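Grurnov notebook, June, afternoon

Turkley sim, sorting rack task, teleop demos. Rhydian wants this set merged before the next training run. I want to know what is in it first. The count stands at 1072 episodes, of which 286 came in under the old controller settings, and I don't trust those to teach the policy anything except how to dither over a bin.
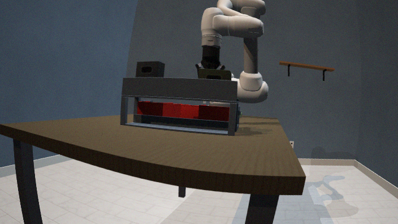 Side view, gripper down by the olive box.

Same complaint as last month: from this side the red bins are a stripe and the parts can't be seen at all. Anyone labelling success from this view is guessing. Léonie says the labels were checked against the simulator state. I asked which state, at which step, and am still waiting.

The wrist view is the one the policy will lean on. It gets right in over the bins, but the fingers take up a lot of the picture and the shadows are heavy.

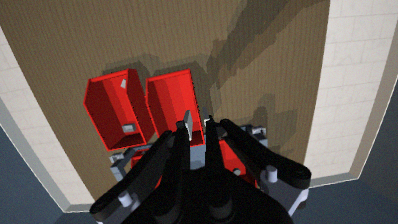

So I'd like a run with the shadows switched off, just to see how much the score moves. Albane thinks not much. Fine, then it costs us one night of compute and she can say so at the meeting. My worry is that the lighting has hardly been varied across the 834 episodes we plan to keep, and a network will happily learn a shadow edge if it is always in the same place.

Overhead is better for telling which part is in which bin. Small parts are still small and grey, and when the forearm swings across it hides whatever is under it.
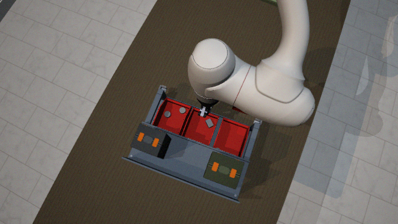
Hugo's idea is to drop any episode where the target is hidden for more than 2 seconds. I don't like it. Those may well be the awkward reaches, and throwing them out gives us a tidy set of easy ones. Tag them, keep them, train with and without.

Also need to settle where an episode ends. Some operators stop as soon as they let go, others back the arm off first. Colette's note says "return to clear position" and never says where clear is.
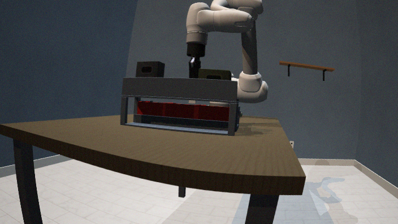

Fingers together, just above the rack.

Is that clear? By my reading no, by Rhydian's yes. Write down a height and stick to it.

To do: ask Léonie again about the labels. Split the old-controller episodes into their own folder. No merge until both are done.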